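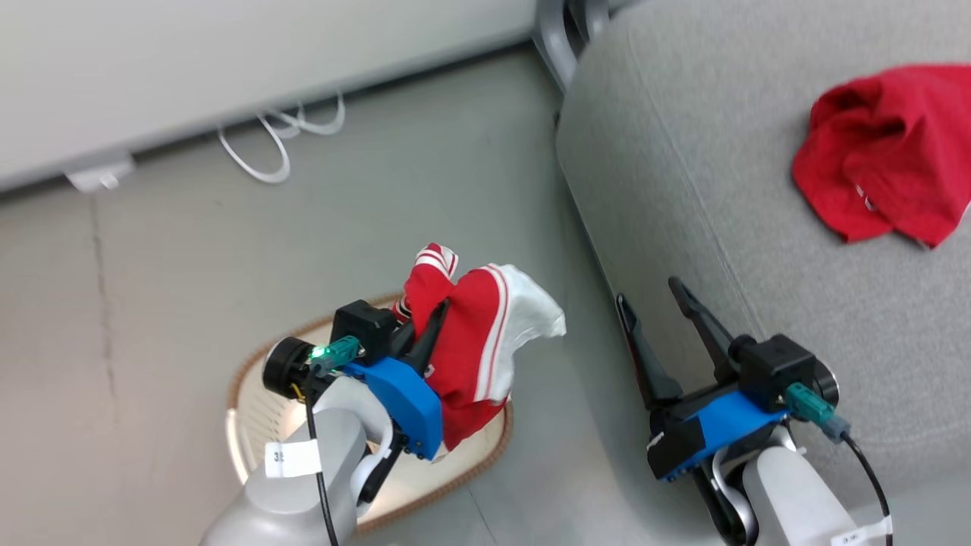
Nendby Tenants' Laundry Program: Interim Report to the Lindgren Fund

Filed under: Grants & Reporting / Housing

Search reports Go

Mar 16, 2024

This report covers the first half of the grant awarded to the Ziltness Housing Association for shared laundry rooms at Nendby. It was prepared by Hervé Rolland, program manager.

Eight laundry rooms were included in the original plan, serving 300 households. Five are open to residents. Two are waiting for electrical inspection, and work on the last has been delayed by a leak in the supply pipe under Building C. The contractor, Betau, has submitted a revised schedule and expects to complete the repair in May.

Sixteen washers have been delivered. Dryers were ordered separately after the first supplier withdrew its quote, and the difference in price was met from the contingency line.

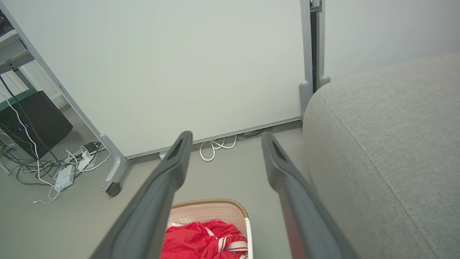

Residents asked for longer evening hours at both public meetings, and the Association has agreed to a trial closing time of 10 p.m. in the rooms that do not share a wall with an apartment. Noise complaints will be logged by the building office and included in the final report.

Spending to date is within the approved budget. The Association requests permission to move unspent training funds to signage, as the current notices are printed in one language only. No other changes to the agreement are sought at this time.

Comments (3)

M. in Building A: Is the 10 p.m. closing for weekends too?

Portia: Our dryer order isn't mentioned by room. When does Building F get theirs?

third floor: Please fix the door lock before the signs.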